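WHAT PEOPLE LEAVE ON BEDS
Speaker notes, Sorna guest house owners' evening, February

Running time 40 minutes with questions, 30 without, 25 if the heating in the hall is off again.

Slide 1. Title

Wait for the chairs to stop. Good evening. Say what I do: I clear rooms for a living. I've been with Ridden long enough to have opinions on mattress protectors, and I will be sharing them whether or not there's time.

Ask for hands. Who here strips their own beds? Who pays someone to? Who has a spouse they believe is doing it? (Pause. There is always one.)

Explain what the talk is about, as the poster only says "Turnovers", and last year two people came expecting pastry.

Slide 2. The number

Over one year we wrote down everything we picked up off beds, at every changeover, in all the houses we look after on the Sarnis road. 1,184 changeovers. 2,181 items. Leave the figures up and let them do the division. It comes to a little under two things per visit, and I'd like it noted that pillows were not included.

Things on the floor, in the bin, near the bin, or in the kettle were a separate list. There is a slide for the kettle if anybody asks. Don't offer it.

Slide 3. Why the bed

People will queue to use a bedside table at home. Put the same people in a guest room with a bedside table on both sides and a perfectly good desk, and they put everything on the bed. It's the largest flat surface in the room and it's the one they walk into first. Coat, bag, bag contents, receipts. Then they sleep on one side of the pile like a dog that's been told to move over.

On the last morning it runs backwards. Bag goes on the bed, things go in the bag, and whatever didn't make it in stays where it was.

Half the battle for you as owners is giving them somewhere else that is just as big and just as close. A luggage bench at the foot of the bed cut our count in one house so sharply that I thought the cleaner had stopped writing things down. She hadn't. She was annoyed to be asked.

Slide 4. The 17 minutes

We allow 17 minutes for a double room, bed included, bathroom not. Someone will tell me they do it in ten. Smile. Ask to see the corners.

Order of work as we do it:
Window open.
Bed cleared.
Bed stripped.
Protector checked.
Everything else, ending with the floor.
Bed made.
Window shut, if you remember, and in February you will remember.

I want to spend nearly all of this talk on the second line. It takes a minute and a half and it's where most of the trouble comes from.

Slide 5. The bundle

Confession slide. When I started I used to gather up the sheet by its four corners, things and all, and shake it out over the bin bag. Very quick. Felt like a magician.

What I have sent to Moser's laundry by this method: a mobile phone charger, a set of dentures (upper), a hotel key from a different hotel, one ballpoint pen. The pen is the one they still bring up. It went through a hot wash with 100 pillowcases and came out empty.

Moser's now put a laminated card in every cage they send back. The card says CHECK YOUR SHEETS. I like to think of it as my contribution to the trade.

(If the laundry people are in the room, wave.)

Slide 6. Top to toe

So: pick up by hand, piece by piece, starting at the pillow end. Pillows off first, then bolster if you have one, and look where they were. Then work down in strips, as if you were mowing. Far side before near side, or you'll lean on what you haven't cleared.

Then the duvet comes back on itself and you do it again underneath. People groan at this. The underneath list is shorter than the top list and a great deal more personal.

Last, run a flat hand down between mattress and headboard. Gloves on. I can't stress the gloves.

Slide 7. Three bags, one tray

Rubbish bag, recycling bag, linen bag, and a tray for anything that might be wanted back. The tray is an old tea tray. We tried a box with a lid and people put the lid on and forgot about it, and in May we found a passport.

Rule of the tray: if you have to think about it for longer than a breath, it goes on the tray. Charger, tray. Single sock, tray. Half a packet of mints, bin, unless they're the good ones, in which case I don't want to know.

Slide 8. Sheets with a pattern

Everyone buys plain white because hotels do. I was brought up on plain white and I still like it for showing me what's on it. A lot of you have gone the other way, and I've seen the catalogues, so I understand how it happens.

My complaint about patterned bedding is practical. If it's covered in small coloured motifs, your eye stops bothering with small coloured things. Earrings. Tablets. The little plastic tag off a new shirt. On a busy sheet you clear with your hands and only check with your eyes. Do it in daylight if you can, curtains right back.

Borders are worse than middles. A dark floral border will hide a hair grip until the tumble dryer finds it.

(Someone will defend their bedding here. Let them. Agree that it's cheerful.)

Slide 9. Paper

If you take one thing home, take this. Of everything on our list, the tissue is the one I fear.

A bottle in the wash is a noise. A tissue in the wash is a weekend. One is enough for a full load, and it gets into towelling like snow into a hedge. You can't rinse it out; you dry the lot, take it outside and shake it, and your neighbours draw their own conclusions.

So paper comes off before anything is moved. Before the pillows, even, if you can see it from the door. I know I said pillows first. Paper outranks pillows. I've been meaning to fix slide 6.

Slide 10. How to pick up a tissue

I'm aware this is a slide about how to pick up a tissue. Bear with it.

Corner, pinch, straight up. Don't scoop it with the flat of your hand, as that rolls bits off it into the weave. Don't sweep it towards the edge of the bed either, or you'll be having the same conversation with the carpet. And look at what it's sitting on, in case you're about to bring a friend along with it.

Slide 11. A fairly ordinary bed

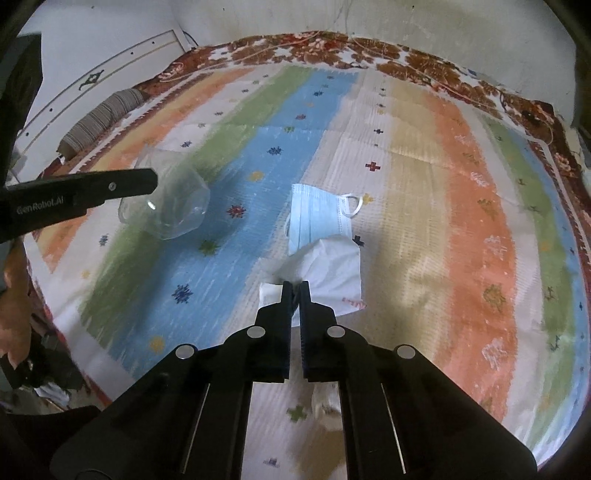

Notes and slides: Ridden Room Care, Sorna
Talk prepared for the owners' evening. Please ask before copying for your own staff (the answer is yes).

Leave this one up and say nothing for a few seconds. They'll start sorting it in their heads. You can see them do it.

Then: paper first. It's held by a corner, as per the previous slide, and I'm very pleased about that. Part of it is lying on the mask, so the mask is the friend I was warning you about. Check the ear loops haven't caught in anything before you lift.

Mask next. By the loops, rubbish bag, never recycling, no matter how blue and hopeful it looks. Ours don't go on the tray. A guest has yet to ring up for one.

Bottle last of the three. It's clear plastic and already crumpled, so somebody has saved you a job. Cap on or off depends on what your council takes. If there's anything in a bottle, it goes down the basin before it goes anywhere near the bag, and carry it upright. I have the trousers to prove the point.

Then ask them about the sheet. Green, pale blue, cream, orange, white, with stars and crosses all over it. How long would it take you to notice a small red button on that? There's a red cross on there doing an excellent impression of something you ought to pick up. Hands, then eyes. Slide 8.

And the striped bolster up by the edge comes off and gets looked behind like any other pillow. Bolsters are where the reading glasses go.

Slide 12. What to keep and for how long

We keep tray items for a month in a labelled envelope with the room and the checkout day. Medicines and documents, we ring the same morning. Everything else waits to be asked for, and mostly it isn't.

Post it back at the guest's cost, but don't make a speech about it. They're embarrassed already, particularly about the dentures.

Slide 13. Cheap things that help

A bin on each side of the bed. One bin by the door is a bin for the person who sleeps by the door.
A hook. Any hook.
Tissues in a box that's fixed or heavy, on the bedside table, next to one of those bins.
A bench or a wide stool at the foot.
A lamp you can reach, so the last thing at night can be put down somewhere on purpose.

I get no commission on hooks. I have asked.

Slide 14. Questions

Likely ones:

Do you charge guests for a tissue wash? No. I'd like to.

Do you iron? Moser's iron. I fold with conviction.

What was in the kettle? If there's tea still to come, say we've run out of time. Otherwise slide 15.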